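Brollix long desk, white – the two-person one

Back in stock. Same top as before, same white, new feet. If you had one on order from before December it'll be the new feet, no need to ring.

Quick version: long white desk for offices, studios, back rooms, anywhere with more screens than sense. Takes two monitors and a laptop and you still get to put your arms down. Sold as a desk on its own, or as the Ornov set with chair and keyboard, see further down.

What you get

– one white top, matt, edges finished all round
– leg set, white
– feet that screw in and out for wonky floors
– fixings in a bag, hex key in the same bag
– instructions, one sheet, both sides

Not in the box: screens, arms, chair, keyboard, cable tray. The cable tray is a seperate item, stock number 976, and we do think you should get it. Desks this long collect cables. Add it at the same time and it goes on the same pallet.
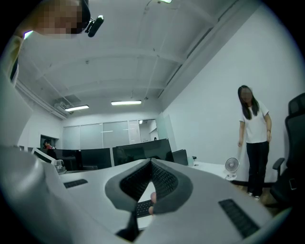

Floors. Wood, laminate, carpet tile, all fine. On bare wood put the felt pads on the feet before you turn the desk over, it's a pain afterwards. On thick carpet leave the pads off. The feet have enough travel for an old building but not for a proper slope – if your marble rolls, tell us and we'll send longer ones.

Chair. We sell it with the Makitz mesh back, black, tall back, armrests. Armrests go under the top if you drop them to the lowest notch. Third notch and up they'll hit. Other chairs are fine, measure the arms first.

Putting it up. Two people. One person can do the legs but please don't turn the top over by yourself, it's long and it'll catch a corner on the way round. Ehab El Khatib in our workshop does it like this:

Top face down on the flattened box. Legs on, bolts finger tight only. All the bolts in before you tighten any. Then tighten corner to corner. Turn it over together, one each end. Feet last, when it's where it's going to live.

If a bolt won't go in, back the others off half a turn. It's nearly always that. Don't force it, the inserts are metal but the bit round them isn't.

Deliveries to the door, ground floor. Upstairs costs a bit extra, and we need to know about lifts and tight corners beforehand. The top doesn't bend. Lowri Foulkes does the delivery desk and will ask you for a photo of the stairs. Please send it! Saves everyone a wasted morning.

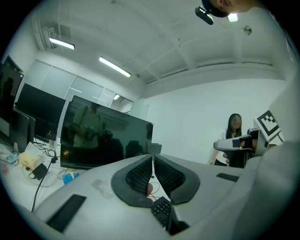

Against a wall or out in the room? Either. The back edge is finished the same as the front so it's fine facing into the room, a few of our studio customers have it that way so people can get at it from both sides. If it's going up against a wall leave a hand's width for plugs. White walls and a white desk do show every scuff so maybe wipe the wall while you're at it.

Cleaning. Damp cloth, bit of washing-up liquid, dry cloth after. No bleach, no scouring pads. Pen comes off if you catch it the same day. Coffee rings come off whenever. Red food dye we've had mixed results with, sorry.

Keyboard. The Lahlou full-size that goes in the set is plain black, wired, with number pad. Not fancy. Cable leaves from the back so it can run straight behind the screen. We picked it for people who are in and out of spreadsheets all day and want keys they can find without looking. If you want a small one without the number pad say so when ordering, same price.

Monitors. Stand them on their own feet or clamp an arm on the back edge. For a big curved screen we'd say keep its own stand and push it right back, the splayed sort of stand takes up room but doesn't wobble. Second screen at an angle on the left or right, laptop below it. That leaves a clear strip at the front for keyboard and mouse and whatever your working on.

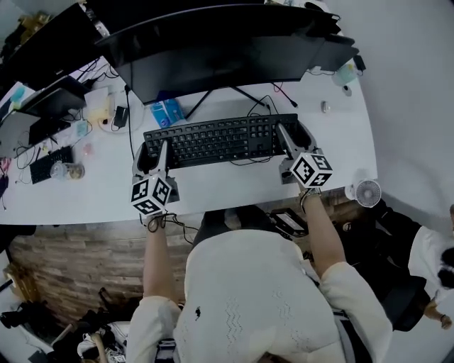 Long white desk from overhead – full-size keyboard with number pad, big curved monitor behind, second screen and laptop to the left.

Loading. 200 kg spread out over the top. Don't sit on the middle, don't stand on it to change a bulb. Clamps on the back edge only, and use the little steel plate that comes with the arm.

Guarantee is 5 years on top and legs. Feet and felt pads are wear and tear, but we keep spares and they cost next to nothing. Keep your order email, that's all the proof we need.

Offices ordering for a whole floor: talk to Rania Mahrous, she does the trade prices and can hold stock for you while the fit-out finishes. Colour samples go out second class, free, one per address. It's only white at the moment so it's a sample of white.

Returns. Unused and still flat, send it back. Once it's been built we can't take it unless somethings wrong with it. Marks from transit – photo before you unpack any further, email the same day, new top goes out on the next van.

Related items
Brollix cable tray, stock no. 976
Makitz mesh back chair, black
Lahlou full-size keyboard, wired
Lahlou small keyboard, wired
Ornov desk set, white
Felt pads, bag of 400 (trade)
Brollix long feet, set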